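Nodwood Neighbourhood Garden Association
Minutes of the general meeting held 24 October 2002 in the Clindel Hall, lower room

Chair: Salamatu Eze
Minutes: the secretary
Apologies were received from three members and are noted in the attendance book.

1. Minutes of the September meeting
The minutes were read. One correction was asked: the cost of the tap repair was written under the wrong plot. With this correction the minutes were accepted.

2. Matters arising
The gate on the Tedesco Street side is still not closing properly. The hinge was changed but the post itself is leaning. It was agreed to ask for a new post before we spend more money on hinges.
The letter to the council regarding the lane lighting was sent. No answer until now.

3. Water
The water bill for the last period came to $1,405, which is higher than the members expected. There was a long discussion. Some members believe there is a leak under the path between the compost bays and the lower plots, as the ground is soft there even in dry weeks. Other members think the reason is simply the sprinklers left on in the evening.
Salamatu proposed that the meter is read at night and again early in the morning, with all taps closed, for one week. If the number changes, we will call a plumber. Carried, with one against.
It was also agreed that hand watering only is allowed in the middle of the day. The sign at the shed will be repainted with this rule.

4. Rainwater tank
Two quotations were obtained for a tank of 2,000 litres. The cheaper one does not include the stand or the fitting. The meeting preferred to wait for a third quotation which includes everything, because the first two cannot be compared fairly. The downpipe of the shed must be cleaned in any case. Members were reminded that the ladder is kept locked and the key must be signed for.

5. Plot fees
It was proposed to raise the yearly fee to $40 for a full plot. The fee did not change for a long time and the water is now the biggest part of our costs. A member asked for a lower fee for pensioners and this was supported by many. The motion was amended in this sense and carried. Half plots will pay half.

6. Flower table
The flower table at the spring open day was discussed. It was felt that small bunches are better than the large arrangements, which are heavy to carry home on the bus. Pale colours with plenty of green were preferred. Each bunch should be tied and not only wrapped in paper. Members who can give greenery are asked to cut it the evening before and leave it in the buckets behind the shed.
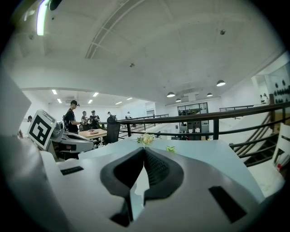
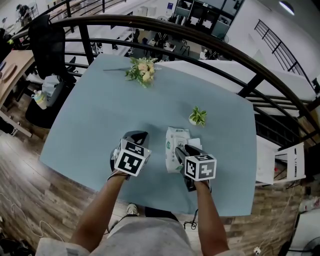
Both pictures: a small bunch in pale colours with green leaves, on the light blue tabletop.

7. Compost
The third bay is full and should not be used until it is turned. Again there were plastic plant pots and a piece of hose in the second bay. Members are asked kindly, but also seriously, to keep plastic out. Salamatu will ask the Litia Nursery if they take back used pots.
Chicken manure was offered by a member's cousin, without charge, but we must collect it ourselves. A ute or trailer is needed. Please speak to the secretary.

8. Vacant plots
Two plots on the fence side are vacant. The waiting list was read and the first two names will be contacted. If there is no reply in two weeks, the next name will be taken. One of these plots has couch grass in all of it and it was agreed that the new holder will not pay the fee for the first half year.

9. Money report
After all accounts are paid, about $700 remains in the working account. The report was accepted. The bank asks for a new signature form — this will be signed at the end of the meeting by those concerned.

10. Other business
a) A wheelbarrow is missing since the last working morning. If somebody borrowed it, please bring it back to the shed.
b) A member asked if dogs are allowed. The rule is unchanged: on a lead, and not on the plots.
c) The mulch delivery will be left at the lane gate. Please do not park there.
d) The tea urn needs a new cord and must not be used before it is replaced.

The chair thanked all present. The meeting closed at 9.10 pm. Cups were washed by the members of the upper plots — next time it is the lower plots.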